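## 3. Materials and Sound Recording

Crumpled paper and cloth are a joy to work with if you care about noise! A sheet under slow compression gives off sharp little clicks, each one tied to a facet snapping from one shape to another, while a soft fabric gives almost nothing. Our question was how far household packaging sits between those two extremes, and we recorded 1064 clips in a small room in Brokska to find out.

Brown paper was our main material, and Figure 3 gives a sense of how deep the creases run.

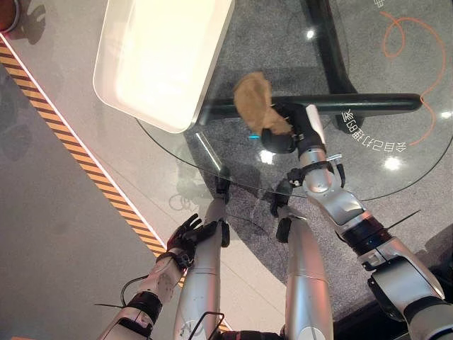 **Figure 3.** Crumpled brown paper bag above a round glass tabletop.

Each sample was squeezed by hand for 30 seconds, rested, and squeezed again. We kept the windows shut and recorded in the early morning, when the street outside (a lovely one, but paved with cobbles) is at its quietest. Paper came from two suppliers, Fakus and Lorente, and we were delighted by how different they sound. The Lorente stock is stiffer, and its clicks are fewer and much louder.

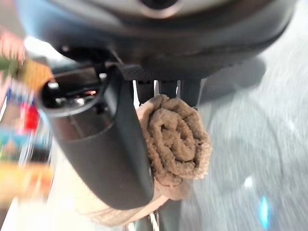
### 3.1 Click Detection

Clips were high-pass filtered and passed through Trindum, our own small peak finder. A click had to rise well above the room noise and stand at least 5 milliseconds clear of the one before it. Overlapping clicks were merged, so our totals for the noisiest sheets are on the low side.

Cloth needed its own threshold. Fabric rustles more than it snaps, and the energy spreads over a long, gentle hiss that the paper settings missed completely.
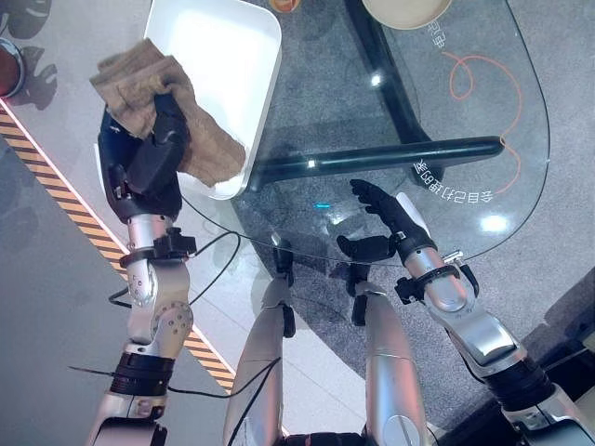
With the lower threshold in place, the hiss could be split into short bursts, and these followed the same broad spread of loudness that we had found for paper. We did not expect that at all, and we return to it in Section 4 with the full set of curves.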